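How to Read Your Town's Proposed Budget Before the Hearing

If you have ever opened your town's budget, seen a wall of numbers and closed it again, this page is for you! I did exactly that for years. Then Warow, where I live, proposed cutting evening hours at the branch library, and I got mad enough to sit down with the whole document. It took me two evenings and I came out the other side completely hooked. Local budgets are the most readable piece of government you will ever get your hands on, once you know which pages to turn to first.

These steps follow the way it works in Warow and in Cunau next door. Your town may use different names for things, but the bones are usually close.

What you need

The proposed budget (the full one, not the four-page summary with the pie chart), last year's adopted budget, a pencil, a highlighter, and a calculator or your phone. Print the pages you care about if you can. Our clerk charges 10 cents a page at the counter and the line is short before lunch.

Step 1: Get the right document

Ask for the "proposed" budget for the coming year and the "adopted" budget for the current one. Check the date on the footer, too. Towns put out revised versions, and I once spent an hour marking up a draft that had already been replaced. If the website only has the summary, call the clerk's office and ask when the full document will be posted. You don't have to say why you want it.

Step 2: Start with the letter

Near the front there is a letter from the manager or mayor. Read it slowly with the highlighter. Anything described as "realigned," "right-sized," "absorbed" or "deferred" gets marked, and so does anything described as "one-time." You aren't judging yet. You are making a list of words to chase down in the tables later.

In our letter the library cut was one half of one sentence: "evening service levels will be realigned to reflect usage." I read right past it the first time.

Step 3: Learn the funds

This is the part that scares people off, and it's my favorite! A town doesn't keep its money in one big pot. It keeps it in funds, and each fund has rules about what it can pay for.

The general fund is the one most arguments are about. It pays for police, parks, the library, the clerk, plowing. It mostly comes from property and sales taxes.

Enterprise funds run on their own fees. Water and sewer are the usual ones. Your water bill generally goes back into pipes and pumps, so "why don't they take it out of the water money" is often a question with a short answer.

Special revenue funds hold money that came with strings, like a state road grant.

Capital funds are for big things that last, such as buildings and trucks.

Write the fund name next to every item you care about. If you stand up and ask to move grant money for a bridge into library wages, you will get a polite no and your three minutes will be gone.

Step 4: Put two years side by side

Pick one department. Only one, the first time. Make four columns on a sheet of paper: last year's actual spending, this year's adopted budget, next year's proposed budget, and the difference between the last two. Most budgets print these already, but copying them out by hand makes you look at each line, and you'd be amazed what pops out.

For the percent change, divide the difference by this year's number. A line that goes from $125,000 to $133,750 has gone up 7 percent. Then look at whether the department as a whole went up or down by something similar. The lines that move differently from their neighbors are the ones to ask about.

Watch for lines that didn't shrink but moved. In Cunau the crossing guards seemed to vanish one year, and people were ready to march. They had been shifted from the police department to public works. Same guards, same money, page 40 instead of page 22.

Step 5: Check the head count

Somewhere in the back is a table of positions, usually listed as FTE, for "full-time equivalent." Two half-time people make one FTE. This table will tell you things the letter won't. Our library's went down a little while its supply line went up, and that told me the evening hours were a staffing decision.

Check for vacant positions, too. A job that has been funded but empty for two years is a very fair thing to bring up. Sometimes there's a good reason (they can't find a licensed water operator at that wage), and sometimes the money is just sitting there.

Step 6: Look at contracts

Search for "contractual services" or "professional services." You want to know who is being paid, for what, and until when. Warow pays a firm called Puvidier for building inspections, and the contract was up for renewal in the same budget as the library cut. I had no problem with the inspections at all. I only wanted to know whether anyone had compared the price with sharing an inspector with Cunau, and the answer was that they'd take a look. That's a good answer to get in public, with the minutes running.

Contracts are public records nearly everywhere. Ask for the contract itself if the line looks big to you. You may need to fill out a one-page request form.

Step 7: Set up a place to keep it all
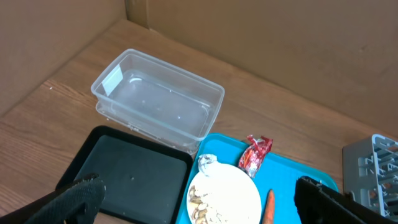

Budget season runs from October into December in our town, and the paper piles up faster than you'd think, so give it a home on day one. I keep the documents in a folder, with my own notes on index cards — one question per card, page number in the top corner. Any shallow container will do for the cards while you work, and a clear plastic one with no lid, like the empty food container on the wood surface here, lets you read the front card through the side and drop new ones in without stopping. When a question gets answered, write the answer on the back and move the card behind the others. By the night of the hearing the front few cards are your speech.

Step 8: Turn your cards into three minutes

Pick your best question. Say your name and your street, name the page and the line, ask the question, and say what you would like them to do. That's it! Here's mine, more or less word for word:

"On page 31, library wages go down while total general fund spending goes up. The letter says this reflects usage. Could you share the evening door counts the decision is based on, and hold the cut until we've all seen them?"

Read it out loud at home with a timer. Bring a printed copy for the clerk. Send it to your council member a few days before, as well. They are much more likely to have an answer if they aren't hearing it cold.

If you have a second question, find a neighbor who'd like to ask it. We had people from Tavares Street on both sides of the library question, and the council stayed on it for the better part of an hour.

Step 9: Go back for the vote

The hearing usually isn't the vote. Find out when the vote is and show up, or watch the stream. Amendments happen at that second meeting, sometimes very fast. Ours restored two of the four evenings, and they found $900 in the same motion to fix the book drop, which had been on my cards since the start.

Then save the adopted budget where you can find it. Next year it's your starting point, and you'll be twice as quick.

Comments

What if the town only posts a scanned copy? Mine can't be searched at all and it's well over a hundred pages.

Reply from the author: Ask the clerk for the original file! Someone made it in a spreadsheet or a word processor and can usually send that version. If not, go by the table of contents and just pull your one department.

The funds section finally made sense of it for me. I've been yelling about the water money for years. Still going to yell, but about rates.

Does this work for school districts? Ours has its own board and its own budget.

Reply from the author: Yes, the side-by-side and the head count both work. The fund names are different and the calendar probably is too, so check the dates early.

I use a recipe box for my cards, with dividers by department. Hearing is at 7 and I've got parks ready to go.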